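Grilstead Stacking Tableware and Felt Table Cover

05/11/2025
By Po-yen Huang

The Grilstead tableware line is made for places where the same dishes go out, come back, get washed and get put away several times a day. Preschools, summer programs, church kitchens and family cabins are the usual buyers. The line has two shapes, a bowl and a cup, and both are sold as singles or by the case. The felt table cover was added in April after a number of customers asked for something to put under the dishes at activity tables.

The bowl

The Grilstead bowl is shallow, with a rim that flares outward. The flare is there for two reasons. It gives a small hand something to hold, and it lets one bowl sit inside another without jamming. Bowls that fit too tightly form a suction seal when they are stacked damp, and anyone who has tried to pull apart a wet stack knows how that goes. Ours have a small step molded under the rim so that air can get in between them.

The inside surface is glossy and wipes clean with a cloth. Oatmeal and tomato sauce come off without soaking if the bowl is rinsed within the hour. Left overnight, tomato sauce can leave a faint orange tint in the pale yellow bowl. It fades after a few washes but may not go away completely. The purple bowl hides it best.

Colors in the current bowl range are purple, pale yellow, pink-red and light green. Each color is sold separately, so a room can assign one to each table or each group. Colors are matched as closely as we can manage from one batch to the next, but there will be slight differences -- most noticeable in the green. If you need every bowl to match, order them at the same time.

The bowl is safe in the top or bottom rack of a dishwasher. It is not meant for the microwave. It will not melt in there, but the rim gets hot and can lose its shape, and a bowl with a warped rim no longer nests properly.

The cup

The cup is orange only. We tried other colors and they did not sell well enough to keep. It has fine ridges around the outside so it does not slide out of wet fingers, and it is wider at the mouth than at the base so it stacks. The taper is modest. A cup with a very narrow base stacks shorter but falls over every time an elbow comes near it, and we went through three molds before settling on this one.

The cup will still tip if it is knocked. It has no weight in the base, and it is not sold as a spill-proof cup. It rolls in a curve when it goes over, so it tends to stay on the table.

Cups go in the top rack only. The ridges can hold a little water after the drying cycle, so turn them mouth down on a towel before putting them away.

The table cover

The cover is a dark green cloth with a felt-like face and a plain woven back. It quiets the noise of plastic on a hard tabletop, which was the main complaint we heard from teachers, and it keeps dishes from skating when children push them around. The bright colors of the bowls and cups show up well against it. Sorting and matching games are easier to set up on a plain dark surface than on a patterned one.
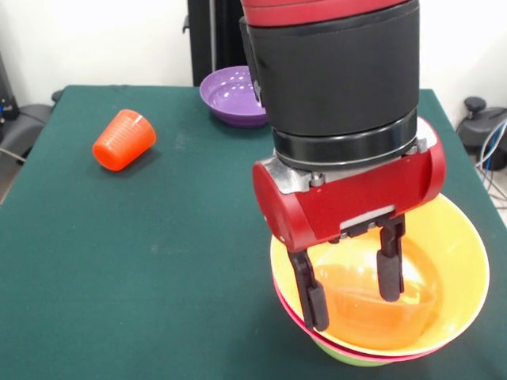
Rhydian Meredith wrote to us that the cover had stayed on the sorting table all through the spring, and that the stacking had become a bigger draw than the food. The children wanted the bowls put away in a set color order and argued when someone changed it. The only request in the letter was for a second size of bowl, one that would sit inside the ones we make now.

We have had that request from other customers too. A smaller bowl is in testing and will use the same rim shape. There is no release date for it yet, and we are not taking advance orders.

The cover can be cut with ordinary scissors and does not fray much. Cut it a little larger than the table and let it hang, or cut it flush if the table is pushed against a wall. For round tables, lay it face down, trace the table edge in chalk and cut just inside the line. Corner clips are sold separately. The clips made by Clondero also fit and are a bit stronger, though they are harder to get off.

Wash the cover cold and hang it to dry. A dryer will shrink it along the length and make the face pill. Crumbs come off with a stiff brush, and dried paint usually does too. Wet paint should be blotted and left alone until it is dry -- rubbing it works it into the pile.

The cover is not waterproof. If the table underneath is one you care about, put a sheet of oilcloth down first.

Ordering

Bowls are packed by color, 4 to a sleeve. Mixed sleeves with one of each color are available at the same price. Cups are sold singly or in cases. A case of cups holds 200, and so does a case of bowls, and the two cases are the same size on the outside so they can share a shelf. A full case of bowls can be split among colors if you tell us when you order. We cannot split it after it has shipped.

The table cover comes off the roll at a width of 87 inches. We cut it to whatever length you ask for, by the whole yard. Cut lengths cannot be returned unless there is a flaw in the cloth. Please unroll the piece and look it over when it arrives, and let us know of any problem before you cut it yourself.

Samples are available to schools and programs. A sample pack has one bowl, one cup and a small square of the cover cloth. Tell us which bowl color you would like, or we will send whatever is nearest to hand.

Fit with other brands

We get many questions about whether our bowls will stack with bowls people already own. They will sit inside the older Gatari bowls, with a gap, and the stack leans if it gets tall. They do not nest with Rizzi bowls at all. The Rizzi rim turns in and ours turns out, and the two catch on each other. Our cup does fit most standard cup racks, including the wire ones with square openings.

Bowls from our own first run, which had a straight rim and no step underneath, can be stacked below the current ones but not on top of them. First-run bowls have no name molded into the base. All later ones do.

Storage

Keep the stacks short enough that a child can lift the top bowl without reaching into the pile. On an open shelf, put the stacks at the back and the cups in front. The plastic does not mind cold, and sets left in an unheated cabin over the winter have come through without cracking. Direct sun is harder on it. Pale yellow and light green will lighten over a couple of summers on a windowsill. The purple holds its color longer, and we have not seen the orange change at all.

Do not stack bowls with spoons or other hard things left between them. The glossy inside scratches, and once it is scratched it begins to hold stains.

Care with abrasive cleaners

Use a soft sponge and regular dish soap. Scouring powder dulls the surface the first time it is used. Baking soda mixed with a little water is fine for stains as long as it is rubbed lightly. Bleach solutions at the strength used for sanitizing school dishes will not hurt the bowls or cups, but they will spot the green cover, so carry the dishes to the sink first.

Replacements

Any bowl or cup that cracks in normal use within two years of purchase will be replaced. Send a note with the color and the batch number, found under the molded name on the base. There is no need to mail back the broken piece. Damage from stovetops, ovens and dogs is not covered. The table cover carries no warranty beyond flaws in the cloth as shipped.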